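Soft luggage and the repair bench: an interview with Tadhg Tierney

November 7, 2021

Tadhg Tierney repairs fabric suitcases at a workshop in Deltden, where he took over the luggage bench after a period in industrial sewing. He takes in 129 cases in a typical quarter, most of them checked bags of medium or large size. We spoke about what fails, what can be mended and how owners might store a case between trips.

Zips

The commonest fault is a zip that closes and then opens behind the slider. Owners tend to assume the teeth have gone. "It is usually the slider," Tierney said. "The two plates spread apart with use and stop pressing the coil together. A new slider costs very little, and the fitting takes a few minutes once the end of the tape is unpicked."

He replaces a whole zip only where the coil has pulled away from the tape. On an expanding case there are two runs to deal with, and the lower one is sewn in before the lining, so the lining has to come out. He quotes for that separately.

Wheels and frames

Tierney divides wheels into those held by screws and those held by rivets. Screwed wheels are simple. Rivets have to be drilled, and the drill can mark the housing. He keeps sets for the Velora and Skirnon ranges and matches others by diameter and axle width.

"People measure the wheel and forget the axle," he said. "I have a drawer of wheels that customers bought themselves and which do not fit anything."

Bent frames are less certain. A wire frame can be pulled true by hand. A plastic frame that has cracked at a corner can be plated from inside, but he will not guarantee the repair against further baggage handling.

Handles

The side handle takes a different load from the telescopic one, being used for short, sharp lifts into car boots and on to racks. Its stitching goes at one end first. He cuts out the old thread, puts a backing patch behind the fabric and sews a box with a cross through it. The patch is larger than the handle base by a thumb's width on each side.

"If the patch is the same size as the base, you have put the new tear exactly where the old one was," he said.

He tests the finished handle with a loaded case and 5 lifts, then looks at the needle holes under a lamp.

Storage

Tierney advises keeping a case dry, with the zip partly open and nothing heavy on the lid. Fabric that has been folded under weight holds a crease, and the coating inside cracks along it.
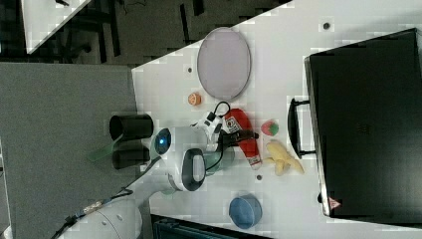 Cost and replacement

His rule is that a repair should cost less than half the price of a comparable case. By that measure he turns away roughly one in ten. The bench at Deltden has a bought-in stock of 2,000 small parts, many from discontinued Bucur models, and he expects the older handles to run out by March.

Asked which case he uses himself, he said it was a grey one left unclaimed by a customer, with wheels from two different makers.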